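4. Setting up the screen

The Nergate 200 leaves the factory with its brightness set for a showroom. Unless you live in one, spend a few minutes on this section before you watch anything.

1. Remove the film from the front of the screen. Peel slowly from a top corner. The film squeaks and cannot be talked out of it.

2. Press MENU, choose Picture, then Glare. Load the built-in still named Close and lower Glare until bright streaks on metal keep a clean edge. 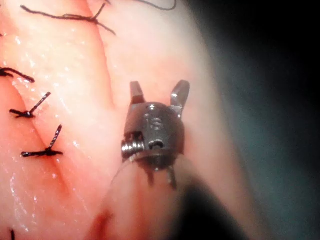

Fig. 4-1. Test still "Close": metal instrument over pink tissue.

Note: Glare goes from 0 to 200. Settings near the top are good for finding your keys in the next room.

3. Choose Shadow and load the still named Wide. Raise Shadow one step at a time. Stop when the dark background starts to look gray, then go back one step.
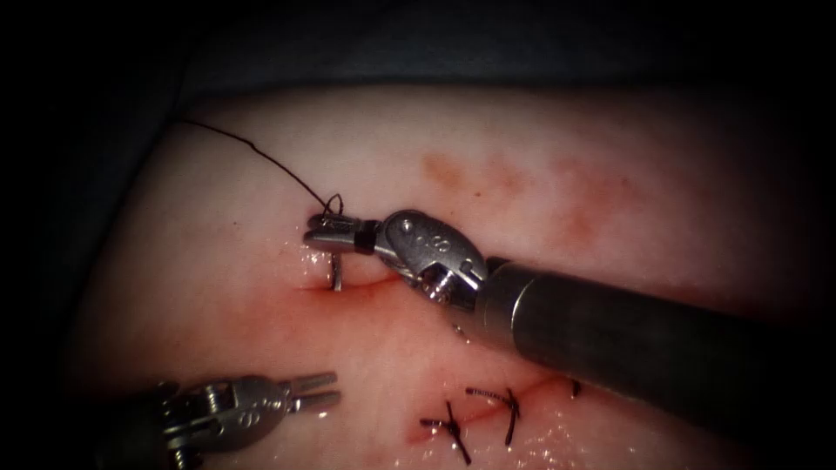 Fig. 4-2. Test still "Wide": two instruments, pale tissue, dark background.

4. Press and hold SAVE until the light blinks. A quick tap saves nothing, but it does beep in a very encouraging way.

CAUTION: Do not clean the screen with window spray, vinegar or your sleeve. Use the gray cloth from the box - the white one is packing.

Note: The lamp is rated for 3000 hours. The hour counter is under Service, along with several settings you should leave alone.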